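The Tray That Stayed

When I moved into the apartment on Nendik Street, the kitchen was already full of other people's decisions. There were hooks where I would not put hooks. There was a shelf so high that I still don't know what the former tenant kept on it. I had two suitcases, one box of books, and a tray which my aunt had pushed into my arms at the bus station because she did not want to carry it home again.

I did not want it. I had never in my life owned a tray. For me a tray belonged to hospitals and to hotel breakfasts, and I was going to live alone, in 58 square meters, with a table three steps from the stove. What would I carry, and to whom?

That was 13 years ago. I have changed the table, the chairs, two kettles and all the glasses. The tray is still with me, and last winter I started to ask people about theirs.

I should explain how this began. In November I was visiting Ro-un Jin, who runs a small repair counter for household goods at the back of the Bama market. People bring her pots with loose handles, thermos bottles that leak, scales that say everything weighs the same. I had brought a colander. While she was looking at its broken foot she moved her tea, her screws, a plate with half a pear and a folded newspaper from one end of the counter to the other, all in a single movement, because all of it was standing on a tray.

"You would need four trips," she told me when she saw that I was watching. "I have a bad hip. I do one."

I went home and looked at my own tray for a long time, and then I began to write down what passes over it in a normal day. It was much more than I expected.

In the morning it takes the cup, the jam, the butter and the bread to the table. Then it comes back with the crumbs, and the crumbs stay on it until they go to the sink, so the table is already clean before I have woken up properly. At noon it is a place for things that drip. I put on it the washed lettuce, or the wet lid of a pot. In the evening I shell beans on it while I listen to the radio, and if a bean runs away, the rim catches it.

On the evenings when I cook something with many parts, I lay out everything on the tray before I turn on the gas. My mother did this with small bowls on a cutting board and I thought it was a habit of nervous people. Now I do it too. I don't burn garlic any more.
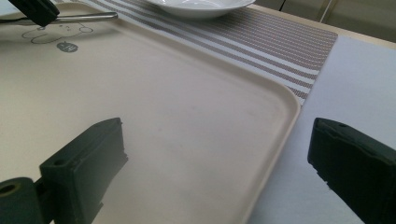
A pale plastic tray with a doodled figure and a small oval label. The surface carries its marks openly.

Most of the trays I met in my asking were plastic, and most were light in color. People are a little ashamed of them. They take me to the cupboard where there is a beautiful wooden one, a wedding present, and they tell me its story, and then I ask which one they used this morning. There is a small silence. The plastic one comes out from the side of the refrigerator.

I like to see them in that moment. A plastic tray after some years has a map on it. The corners are usually almost new, and the middle is gray and scratched, because the middle is where the hot cup lands, and the pan that should not land there, and the fork. One man had a tray with a perfect brown ring. He could tell me the night it happened, and who had been to dinner, and that they are not friends now. He has tried baking soda, lemon, and a white eraser from his daughter's pencil case. The ring became paler and then it stopped.

About the drawings I have a theory. Many of the cheap trays have a picture on them, some simple animal or a round person with two dots for eyes. When you buy it, the picture is the reason you choose this one and not the one beside it. After a month you don't see it. It is under the plates. But a guest sees it, or a child, and says, "Who is this?" and then for a minute you see it again. A neighbor of mine has given a name to the one on her tray. He is called Sung, after a teacher she had, and when she is clearing the table she says that Sung would like to have a bath.

How to choose one

I asked Ro-un Jin what she would tell a person who is buying a first tray. She has strong opinions and I give them here in the order I wrote them on my receipt.

Take it in your two hands in the store and hold it out in front of you, with something heavy on it. A jar from the next shelf will do. If the middle bends, leave it there. A tray that bends will spill soup, and it will do it on the day when you have guests.

Look at the rim. A very high rim looks safe, but you can't slide anything off, and the cloth does not reach well into the angle. She likes a low one, raised enough to stop a spoon. The corners should be round. Square corners keep old sugar.

Measure before you go. The sad story that I heard most often was about a tray which did not fit anywhere. It was too wide for the cupboard, too long for the sink, and it lived on top of the refrigerator until someone moved. My own sink takes it only at an angle, with one corner in the air, and each time I wash it some water runs down my sleeve.

As for handles, she says that cut-out handles are good for walking and bad for spills, because the milk goes through. If you walk only from the stove to the table, you can live without.

And about the surface, smooth or rough, she did not want to decide for other people. A smooth one is quicker to wipe. On a rough one the cups stay where you put them. Her own is smooth, with a dish towel laid on it when she carries glasses.

Keeping it

Nobody I met takes special care of a plastic tray, and I think this is part of the friendship. Still, I collected some advice. Wash it soon after beets, turmeric and tomato sauce. Dry it standing, so that water does not sit along the inner edge of the rim, where a thin dark line likes to form. For this line I use an old toothbrush and ordinary dish soap, on the first evening of the month if I remember.

Gray marks from metal are a different matter. A spoon or the bottom of a pot can leave a stripe that looks like pencil, and many people believe it is a scratch and give up. Sometimes it is only metal that has rubbed off. A little paste of baking soda on a soft cloth, small circles, no hurry. Try it first near the edge if there is a print you care about. If the stripe is still there when you rinse, then it is a scratch, and it is yours.

Do not cut on it. Everybody told me this, and on almost every tray I saw the lines of a knife. One woman laughed and said it was "only lemons."

A place for small things

The most useful thing I learned had nothing to do with eating. Two families in my building keep a second tray for what they call the waiting things. A letter that must be answered, a button, the battery that is perhaps empty and perhaps not, a key from who knows where. On a bare counter these things spread like water. On a tray they stay together, and when somebody needs the counter, the whole worry can be lifted and put on a chair.

One of these families, the ones who moved here from Urkison, has a rule. When the tray is full, everyone sits down after supper for ten minutes and it must be emptied before the tea is finished. I was there for one of these evenings. The son sewed on the button himself, rather badly. The battery was empty. The key opened a suitcase in which there was another, smaller tray, a round one, painted with cherries, and the mother had been looking for it since the move.

I tried this at home with a baking sheet, because I didn't want to buy anything. It was too noisy. Each time I dropped a coin on it, the cat left the room. So in spring I went back to the market, and at the stall across from the repair counter I found a second plastic tray, pale green, without any drawing. It bends slightly in the middle. I held it out with a jar of olives on it, as I was taught, and I saw that it was bending, and I bought it anyway for the letters, which are not heavy.

My aunt came to visit when I was finishing these pages. She is 69 and she travels with her own slippers. I brought her coffee on the old tray, with the sugar, the milk and a slice of the nut cake. She lifted the cup and looked underneath.

"I had one like this," she said. "I wonder where it went."

I told her. She didn't believe me at first, and then she asked if I could spare it.

I gave her the green one to think about.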